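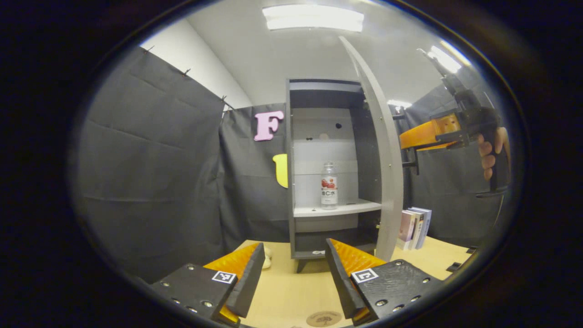
Unit 4: Costing a Small Collection Station

Handout to go with the May session. Bring your draft budget sheet. Puspita Kwok will take questions on the sheet at the end.

1. What goes on the sheet

Most first drafts list the grippers and stop there. The devices are the largest single line, but the station around them also has to be bought, built or borrowed. Use four headings: devices, furniture and backdrop, props, and consumables.

Devices. Price hand-held grippers in pairs if any of your tasks need two. A pair needs two cameras, two sets of finger pads and two sets of markers. Quote the handle, camera and fingers separately, as they wear at different rates and you will reorder them separately.

Furniture and backdrop. A table, plain dark curtain fabric, binder clips to hang it, and something with a door. A small shelf cabinet standing on the table is enough for open, close, pick and place tasks. Check the door swing before you order. A door that opens fully to one side takes up table space on that side, and people tend to measure only the closed cabinet.

Props. Bottles, books, coasters and other light household things. Buy duplicates of anything with a printed label.

Consumables. Soft finger pads, printed markers, screws, tape, memory cards. Put these down per month of running and keep them out of the set-up cost.

2. Worked figures

The Girirley station was planned for 100 hours of recording. The furniture and backdrop line came to £182 and the props were found in cupboards. The device line was £851 for the parts of one pair, assembled in house. Yusri Nugroho's first sheet left out spare pads and delivery, and both had to come out of contingency — a poor use of it.

For your own sheet, show set-up and running costs in separate columns. Staff time goes on its own line, even if the person is already on the payroll.

3. Buy, build or hire

Buy if you will use the station in more than one project. Build if you have a printer and someone with time to maintain the parts. Hire if the work is short and the supplier will replace broken fingers within the hire period — get that in writing.

Ask each supplier for lead time, the price of a spare finger, and whether the camera can be swapped without sending the whole unit back.

4. Before next time

Measure your room, including ceiling height and where the lights are. Mark the door swing on your table plan. Get two quotes for devices and one for furniture.

Related items
Unit 3: Reading a supplier quote
Unit 5: Maintenance and spares
Borkex hire terms, annotated
Fumside room plan
Saragih budget sheet, blank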